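Gatonwood opens its hand clinic: care and repair for the Alero left hand, done at the bench and explained as we go

Grirkside, January 16, 2021

Gatonwood is very pleased to announce that its hand clinic will begin taking bookings in February, offering inspection, cleaning, adjustment and repair for owners of the Alero robotic hand. The clinic will run from our workshop at Grirkside, two minutes from the Mottram road, and we hope that anyone who has ever packed a hand into a box and posted it off with a heavy heart will come and see us instead.

We have looked after Alero hands for our own customers for a good while now, mostly between other jobs, and the requests have grown to the point where they deserve a bench of their own. Last year we carried out 42 full services, a good many of them on left hands. Left hands seem to get the fiddly work – holding, steadying, pinching the edge of a thing while the right hand does something grander – and their joints show it.

A full service starts with the hand switched off and the back plate lifted. The knuckle linkages are brushed out, each hinge is worked through its travel by hand, and any pin with play in it is replaced. Cables are checked for fraying where they run between the fingers, then brought back to the proper tension. The thumb is done last, as its seat affects everything the fingers do. Once the casing is closed, the hand goes back on its arm, the zero positions are set again and the wrist camera is lined up.

"People expect us to talk about motors, and the motors are generally fine," said Phyllis Lockwood, who will manage the clinic. "It's fluff, mostly. Fluff and thread and the odd crumb, all wound round a hinge you could lose in your palm. I keep a little pot of what we've taken out and I'm rather fond of it, though I've been asked not to put it on the front desk."

We recommend a service every 2000 hours of use, or sooner if the fingers are slow to close or the thumb drifts to one side. The price of a full service is £1085 including ordinary wearing parts, and a shorter inspection can be booked separately. Customers are welcome to sit in, and there will be tea.

Đạt Lâm, who set up the bench and wrote the checking routine, will also hold a short morning session for owners who would like to do their own weekly cleaning. "Most of it is a soft brush and patience," he said. "I would much sooner show someone how to do it properly than see the same hand back with a bent linkage."

Bookings can be made by telephone or at the Grirkside counter. Please bring the hand with its wrist plate attached, along with any notes you have kept about its behaviour, however scrappy.

Notes for editors: Gatonwood services and repairs robotic hands and small arms. Interviews with Phyllis Lockwood and visits to the workshop can be arranged through the Grirkside office.

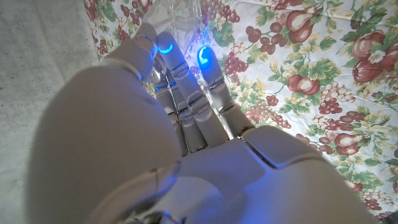 The final check on a serviced Alero is always a handling trial, carried out after the zero positions have been set and before the paperwork is signed. We like to use awkward, everyday things for it, and clear plastic is among the most awkward – crinkled and shiny, with the pattern of the tablecloth showing faintly through, it gives the wrist camera very little to go on. The blue lights at the fingertips are a help to whoever is watching, as they make it easy to follow where each tip is in relation to the plastic's edge. The trial is repeated after a rest, and a copy of the results goes home with the hand.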